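Cómo pintar los frentes de los muebles de cocina sin cambiarlos

Cuando nos mudamos a este piso, la cocina era lo único que nos daba un poco de pena. Los muebles estaban sanos, las bisagras cerraban bien y los cajones corrían sin quejarse, pero el color era un marrón rojizo que se comía toda la luz de la ventana. Pedimos presupuesto para poner frentes nuevos, lo miramos dos veces, nos reímos un rato y esa misma tarde empezamos a leer sobre pintura. De aquello han pasado ya unos cuantos inviernos, y desde entonces he pintado la cocina de mi cuñada, la de mi amiga Oanh y un aparador que no venía a cuento, así que me animo a contaros cómo lo hago yo, con calma y con todos los rodeos que haga falta.

Antes de nada, el tiempo. Contad con un fin de semana largo para el trabajo y con varios días más de paciencia para que la pintura endurezca. Se puede cocinar entretanto (nosotros lo hicimos, con los armarios abiertos y las tazas a la vista de todo el mundo), pero conviene avisar en casa y dejar hechas un par de cenas frías.

Lo que vais a necesitar

Un destornillador, o mejor dos, que uno siempre desaparece
Cinta de pintor y un rotulador
Desengrasante y bayetas que no suelten pelusa
Lija de grano medio y lija fina de 400
Masilla para madera, si vais a cambiar los tiradores de sitio
Imprimación adherente para melamina
Esmalte al agua satinado o mate
Un rodillo pequeño de espuma y un pincel de cerdas suaves
Tacos o latas viejas para apoyar las puertas en alto

Desmontar y numerar

Quitad las puertas y los frentes de cajón. Ya sé que da pereza y que hay quien las pinta puestas, pero os aseguro que los goterones de mi primera puerta salieron precisamente de ahí. Pegad un trozo de cinta en el hueco de la bisagra, que luego no se ve, y escribid un número. El mismo número va en el mueble. Huệ Vũ, mi vecina de arriba, se saltó este paso y pasó una tarde entera probando puertas como si fueran zapatos.

Guardad los tornillos en botes, también numerados. Y si alguna bisagra está floja, este es el momento de cambiarla, con todo desmontado y las manos todavía limpias.

Limpiar, y luego limpiar otra vez

La grasa de cocina es muy traicionera. Se acumula sobre todo alrededor de los tiradores y en el canto superior de las puertas cercanas a los fogones, y a simple vista muchas veces no se nota. Pasad el desengrasante, aclarad con agua tibia, dejad secar y repetid. Yo paso después la mano seca por toda la superficie: si resbala como si tuviera cera, hay que volver a empezar.

Lijar con suavidad

No hace falta llegar a la madera ni arrancar el acabado antiguo, solo quitarle el brillo. Lija de grano medio, movimientos largos y poca presión, sobre todo en los cantos, donde el recubrimiento es más fino y se levanta enseguida. Aspirad el polvo y pasad una bayeta apenas húmeda. Si vuestras puertas tienen molduras, envolved la lija en una esponja para que se adapte a las curvas. Poneos mascarilla, por favor, y abrid la ventana.

La imprimación

Removedla bien, desde el fondo, y aplicad una capa fina con el rodillo. Va a quedar fea. Va a quedar a parches y os entrarán ganas de cargar más el rodillo, pero resistid! Dejadla secar lo que indique el bote y un poquito más si hace frío. Nosotros pintamos la cocina de Oanh en diciembre y hubo que meter las puertas en el dormitorio, apoyadas en la pared, y dormir en el sofá con la gata.

Una vez seca, pasad la lija de 400 casi sin apretar, lo justo para quitar los granitos, y volved a limpiar el polvo.

El esmalte

Empezad por el reverso de las puertas. Así cogéis soltura donde no se ve y, cuando les deis la vuelta, las marcas de los apoyos quedarán por dentro. Primero el pincel en las esquinas y molduras, y enseguida el rodillo en las zonas planas, siempre en la misma dirección y terminando con una pasada larga de arriba abajo. Dos capas suelen bastar. Con un blanco sobre madera oscura, preparaos para tres.

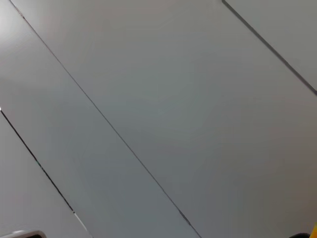
Última modificación: 5 de septiembre de 2025

Sobre el color, yo les tengo mucho cariño a los grises claros y mates. Cambian con la luz, de casi blancos a un tono más frío, y con ellos las juntas entre paneles se ven como una línea fina y oscura que a mí me parece bonita. Eso sí, las juntas hay que cuidarlas: si se llenan de esmalte, las piezas se pegan o se desconchan al abrir. Repasadlas con el pincel casi seco después de cada capa - el pincel seco, insisto, que con el mojado se arregla una y se estropean dos.

Volver a montar

Esperad al menos un día entero antes de colgar las puertas, y más si podéis. La pintura está seca al tacto mucho antes de estar dura, y una uña despistada deja una marca que luego miraréis todas las mañanas con el café en la mano. Colgad primero las de arriba, ajustad las bisagras hasta que las separaciones queden parejas y dejad los tiradores para el final.

Durante las primeras semanas, limpiad solo con un paño suave y agua con una gota de jabón. Nada de estropajos ni de productos con amoníaco. Y guardad un frasquito de cristal bien cerrado con la pintura que sobre, con el nombre del color escrito en la tapa, para los retoques.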